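Tirta Hutapea
@tirtahutapea
19 Jun 2026

Notes on sorting small stuff into open metal bins. We switched the Destmont stockroom over from cardboard and I kept a log. 1/9

Wall height first. Tall sloping walls hold more, but the usable floor shrinks. Measure the floor, never the rim. I bought 9 bins on rim size and had to redo the shelf plan. 2/9

Sloped walls also send round items to the middle and leave boxes tilted in the corners. Put boxes in first, long side flat to the wall. 3/9

Soft and shaggy things (pom-pom toys, fuzzy balls, dusters) get a bin with smooth rims. Loose strands catch on anything with a burr. Run a rag around the rim before loading. If it snags, file it. 4/9

Weight limit on our shelves is 200 lb per bay. Full bins of toys never get near that. Full bins of hardware do. Larasati Lubis weighed 53 of them and the list is taped inside the stockroom door. 5/9

Floor: low-pile carpet is fine under a bin and quieter than concrete. It does hide small dark parts. Keep a board next to the bin as a set-down spot. 6/9 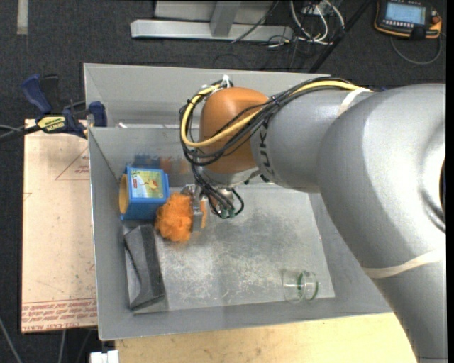
Mixed bins are OK for returns only. One soft item and one hard plastic item can share. Two hard ones scuff each other. 7/9

Labels: Rastach vinyl, front wall, upper left. Paper labels lasted 96 days at best. 8/9

Still open: whether to line the bins with felt. Sembiring sells it by the roll. Will post the cost per bin when I have it. 9/9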